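Landale Kitchen Notes
Tue 18 February

Short thread on keeping a stainless steel sink in decent order, as I said I'd do one when the kitchen was finished.

1/ Ours is a single deep bowl, undermounted, with white worktop round it. It came from Ostapchuk and cost 400 with the waste fitting. The tap was another 141. I'd buy the sink again. I'd think harder about the tap, which is a tall gooseneck and shows every splash.

2/ Daily routine is washing-up liquid, blue sponge, rinse, cloth. It takes 4 minutes if there's nothing left in the bowl. Go with the brushed lines of the steel. If you scrub in circles you get a dull patch, and you'll see it every time the sun comes through the window.
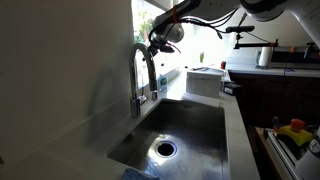 3/ The drain gets its own go. There's a lip where the metal ring meets the floor of the bowl and grease sits under it. Old toothbrush, bit of bicarb, hot water. I do it once a week, usually when the bins go out.

4/ Undermount means no rim on top, so you can wipe crumbs straight in. It also means there's a join underneath where the steel meets the stone. Run a finger along it now and then. If it feels slimy it needs doing.

5/ Limescale. Landale water is hard and the base of the tap goes white within days. I lay kitchen roll soaked in white vinegar round it for 7 minutes, then rinse well. Keep the vinegar off the worktop if yours is marble.

6/ What lives by the sink: soap dispenser, sponge, spray bottle, washing-up liquid, one folded cloth. Cups and coffee things stay further along the back where they don't get splashed. I had a Bummont caddy for all of it and gave it up. Water pooled in the bottom and it smelt.
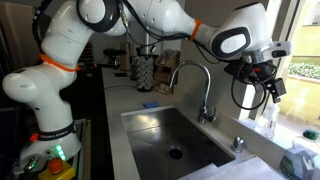 Sink side of the kitchen, with the spray bottle and washing-up liquid over by the window.

7/ Sponges. I change mine every fortnight and cut a corner off the old one so it gets used for the bin and the floor only. Don't leave it in the bowl overnight. On the worktop is fine if you've squeezed it out.

8/ Things I've stopped using: cream cleaner (leaves a film in the corners), wire wool (rust specks), and the Hirnport steel polish, which looked lovely until the first pan of pasta water went down. 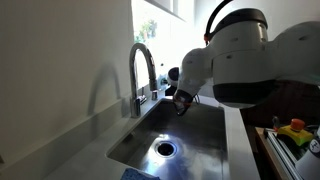 Replying, Tapwater Tess: we've got the same hard water and I'd add a drop of olive oil on a dry cloth once a month. Keeps the marks off for a few days at least.

9/ Will try the oil. I've only ever used it on the hob surround. Worktop joins and sealant in March, when I've redone ours.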